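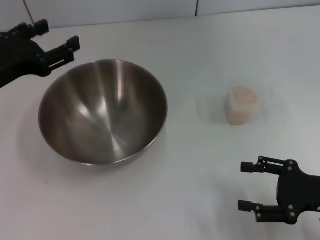
Search this site Go Menu

The Case for the Big Bowl

My mother-in-law owned one mixing bowl, and you could have bathed a toddler in it. She made everything in there, including salad for two. I thought this was a failure of planning until I bought a nesting set of my own and spent four years picking the wrong size.

A recipe says "in a medium bowl." Medium compared with what? I start in the medium bowl, flour goes over the side at the second stir, and I move the whole business to the large bowl I should have used at the start. Now I have two bowls to wash and a counter that looks like a bakery was robbed.

So I have come around to the big steel one. It's ugly, it rings like a fire alarm when you set it down, and it shows every fingerprint. It also can't be chipped, which puts it ahead of most of what I was given at my wedding. A cup of rice looks ridiculous in there, I grant you. But try washing that same cup of rice in something cereal-sized and see how much goes down the drain.

My friend Melahat Türkmen disagrees. She measures every ingredient into its own little cup before she turns on a burner, the way they do on television, where somebody else does the dishes. I have watched her pour rice into a cup, admire it, and pour it out again. She calls this being organized. Her dishwasher runs twice on a Saturday.

I will give her the rice. Rice deserves a cup, preferably a clear one, so you can see how much you're committing to. I have never once guessed right by pouring from the bag, and we have eaten some very long leftovers as a result. Salt, garlic and a spoonful of cumin can wait in their jars like everybody else.

The usual objection to a big bowl is storage. Mine lives on top of the refrigerator, holding onions and the mail. The nesting set went to my niece in April. She called last week to ask which one was the medium.

Contact | Copyright Clotwood Kitchen Pages | Back to top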